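Akley Training Kitchen – Progress Report to the Bretbridge Fund
Reporting period: January to June
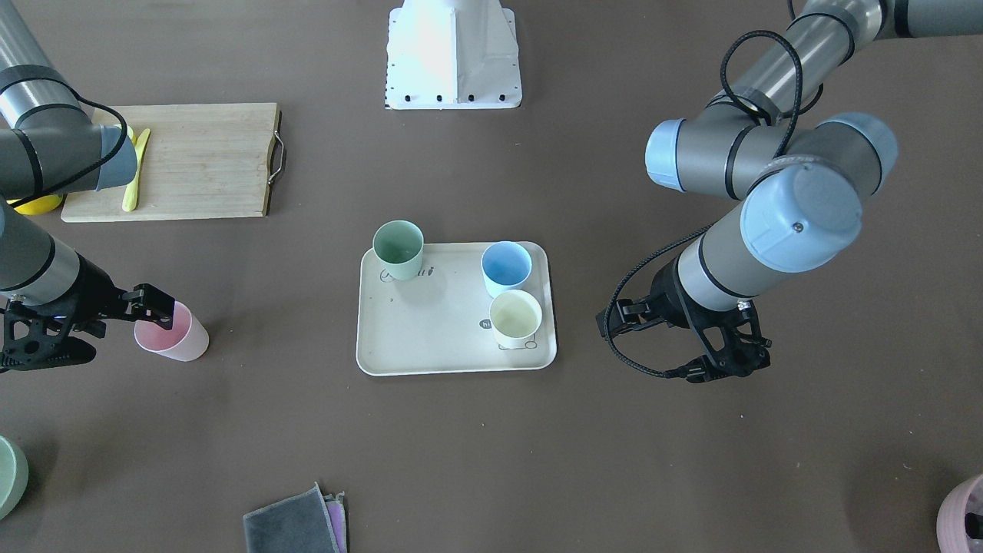 1. Purpose of this report

This report covers the second half of the funded year at the Akley Training Kitchen. It sets out what has been delivered against the agreed work plan, how the equipment portion of the grant has been spent, and which matters remain open. A financial statement has been sent separately and is referred to only where a spending decision affected the program.

The grant supports a course in everyday kitchen routines for adults who are moving into their own housing, many of them for the first time. The course deals with plain tasks: setting out cups and utensils, preparing cold food on a board, clearing a table, loading a tray, and putting things back where the next person will look for them. Cooking with heat is taught in a separate course and is not covered by the Fund.

2. Summary of delivery

The work plan called for 100 enrollments over the year. The course enrolled 117 people. Of the 18 units in the revised syllabus, all but one have now been taught in full. The remaining unit, on storing dry goods, was held back while the shelving in the pantry was replaced and will open the next period.

Attendance was steady through the winter and dropped in May, when two bus routes serving the site were changed. Start times were moved half an hour later in response, and attendance recovered in June. The later start will be kept.

3. Tableware and trays

The largest change in this period concerns the tableware. The course began the year with a mixed collection of donated glass and china. Breakage was frequent, pieces did not stack, and participants spent time sorting cups that should have been spent on the unit itself. With the Fund's agreement, the donated pieces were withdrawn from the beginner units and replaced with plain colored cups.

The colors in use are light pink, sage green, light blue and pale yellow. Instructors report that the colors have made directions shorter and easier to follow. A participant can be asked to place the blue cup on the tray, or to bring the pink one to the sink, without any need to explain which cup is meant. This has been of particular help to participants who are still learning English, and the color words are now included in the first unit.

Cups are set out and cleared on cream-colored trays with rounded corners and a raised rim. Instructors had asked for a rim after several spills in the previous period. The trays carry small printed graphics, among them a speech bubble with the word "hi", and participants have taken to them. A plainer tray was considered and priced. The saving was small, and the current trays have been kept.

One point of practice is still being worked on. Participants tend to set cups close to the edge of the tray, or partly over the rim, when several are placed at once. The tray unit has been rewritten so that the first cup goes toward the middle and the others are placed next to it. Results will be reviewed after the next two groups have completed the unit.

4. Cutting boards and knives

The food preparation units use wooden cutting boards with a metal handle. The handle allows a board to be carried with one hand and hung up after washing. Boards are washed by hand at the end of each session and stood on edge to dry. An inspection in April found two with splits along the grain, and both were taken out of use.

Yellow plastic knives are used in the first preparation units. They are suited to soft foods such as bananas, boiled eggs and bread, and they allow grip and placement to be taught before a sharper blade is introduced. The habit that instructors most wish to establish is that the knife is laid flat on the board whenever it is not in the hand. This is checked in each session and recorded on the participant's card.

A small number of participants with earlier kitchen experience asked to move directly to metal knives. A short placement check was introduced in March so that they may do so. It has been used seven times, and the arrangement has worked well.

5. Table surfaces

The work tables have dark brown-gray tops. Light-colored items show up clearly against them, and this was noted as a benefit by participants with low vision. Crumbs and dried water marks are also easy to see – a mixed blessing at closing time, though it has helped in teaching the wiping-down unit.

Tables are to be cleared fully between units. Spot checks showed that this was not always done in the afternoon, when one group follows closely on another. A ten-minute gap has been written into the timetable.

6. Equipment spending

Spending on tableware, trays, boards and utensils in this period came to $1,616. The sum falls within the equipment line and leaves a modest balance for replacements. Orders were placed through Gökçe, the supplier approved in the original application. One delivery of trays arrived short and was made good in the following month at no charge.

No funds were moved between budget lines. The pantry shelving was paid for by the site and does not appear in the accounts of the grant.

7. Record keeping

Participant cards were kept on paper until February. They are now entered in Stumora, the record system used by the other courses at the site. The change took longer than planned. Cards from the first part of the year had been filled in unevenly, and a number of entries had to be checked with the instructors concerned. That work is complete, and completion figures for the full year can be supplied on request.

The card itself has been shortened. It formerly asked instructors to comment on each task in writing, and these comments were often left blank. It now asks whether the task was completed alone, completed with a prompt, or not yet completed, with one line for remarks.

8. Open matters

The dry goods unit is to be taught in full before the end of the next period.

Additional cups are needed in sage green and light blue. Groups have grown, and instructors at present share sets between tables during the busier sessions. The cost can be met from the remaining equipment balance.

The Fund asked in its last letter whether the course could be offered at a second location. A suitable room in Bretbridge has been viewed. It has good light and enough tables, but only one sink, and the washing-up units could not be taught there as written. A revised timetable for a single-sink room is being drafted and will be submitted with the next report, together with an estimate of costs.

The Fund's approval is requested for the purchase of the additional cups and for the continued use of the later start time.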